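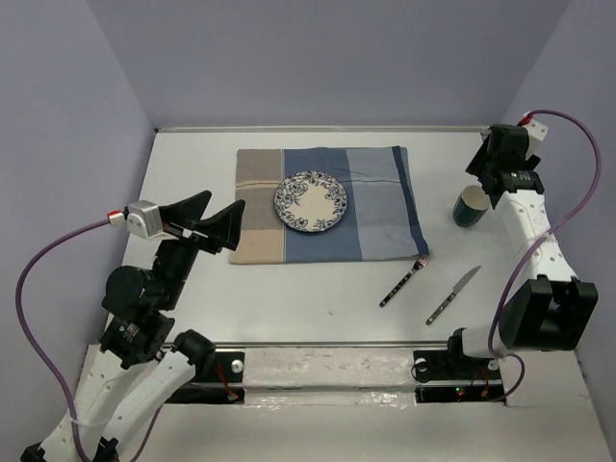
**How many demonstrations does one task need?**

For a short task with two arms, plan on 300 good ones, then train and test before you record more.

## Week 4 notes – recording

- Move the cutlery, plate and cup a little between episodes. Identical starts teach the policy very little.
- Delete an episode if you bumped the table or stopped to think.
- Keep slow ones – they can be trimmed later.
- Log the operator's name. Ashley Gosling has the sheet.

Episode lists are due Friday.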